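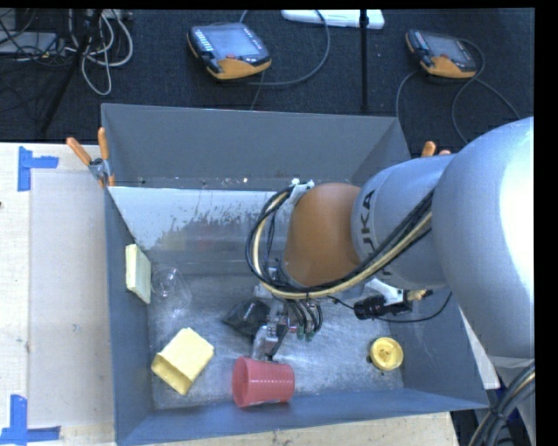

The KUKA arm over the picking bin, gripper just above a red cup.

About us

Hello! I'm Jintana Srisuk and I run Rodon, a small outfit that writes and checks the house rules for places where people and robot arms share a room. We're a team of six, we work out of two rooms above the Flalar building, and we drink far too much tea.

I came into this sideways. I used to look after the test bench at Navaratnam, and part of my job was a ring binder called Safe Working, which everybody signed on their first day and then never opened again. It had 11 sections. One of them was entirely about hard hats (we didn't own any). So one December, when things were quiet, I threw out most of it and wrote a version you could read standing up, with your coat still on. People used it! They even argued with it, which pleased me more than anything.

Rodon grew out of that binder. We go into labs, workshops and colleges, watch how the work is really done for a day or so, and then write rules that fit it. We know the published robot safety standards and we'll tell you which ones you need to read properly. What we write is the layer underneath, the everyday stuff a standard leaves to you.

Bin picking is the job we get asked to look at most, so you'll find a lot of it in our guides. A few of our favourites, straight from the current set:

Clamp the bin before the arm is switched on. Spring clamps with bright handles are fine for light work, and you can spot them from the doorway.

Mark the table with tape so that whatever gets moved can go back where it was. Blue is our habit, but pick a colour and stick to it.

Know which pendant belongs to which arm. If there are two in the room, label both, and say out loud which one you've picked up. It feels daft for a week and then it doesn't.

Hands stay out of the bin while the arm is live. That includes "just nudging the cup".

Look over the cable bundle at every joint before the first run of the day, and write down who looked.

Change the mix of objects on purpose. Clear plastic, ribbed cups, boxes leaning on a wall, something black and crumpled: a gripper that's only been tried on tidy blocks hasn't been tried very much.

We also keep a shared log called Puralden, where the places we work with note down near misses without giving names. It had 3958 entries when I last looked, and I've read every one of them, mostly on trains. Plenty are dull. A dropped cup, a pendant left on the wrong side of the room, a cable that wanted another tie. I love the dull ones, to be fair, and they're where most of our rule changes come from.

If you'd like us to visit, drop me a line and tell me what your arm picks up and who works near it. A first chat is free, and I'll probably ask to see your binder.

Page last updated 29/05/2022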